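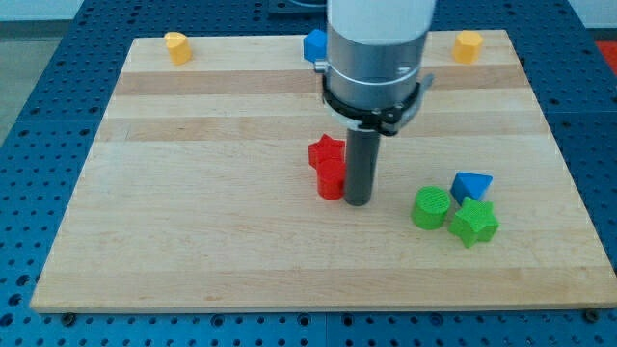 Figure 6. Pushing cell with rod end effector, wooden board and shape blocks on the perforated table.

3.2 Equipment planning and cost

The cell was planned around the items that take longest to replace. The arm and its controller were bought first, under a single order placed in May, and everything beneath the wrist was treated as a consumable. The straight rod (Figure 6) was chosen over a two-finger gripper on grounds of price and repair time – a bent rod can be swapped by one person with a hex key.

The board is bolted at its front corners to the table, so that its position survives a change of block set. Boards were supplied by Villura, and the budget allows for seven over the life of the project. Blocks are held as complete sets of stars, cylinders, triangular prisms and octagons. We costed nine sets at the outset, of which six have been drawn from stock.

Tooling, boards and blocks together came to €585, excluding labour. Quotations from Skondton for a sealed worktop were set aside, as the grid of holes in the present table lets fixtures be moved without drilling. Force sensing at the wrist was deferred to the second purchasing round. Kasten and Geraghty keep the parts list, and revised lead times are entered there whenever an order is placed.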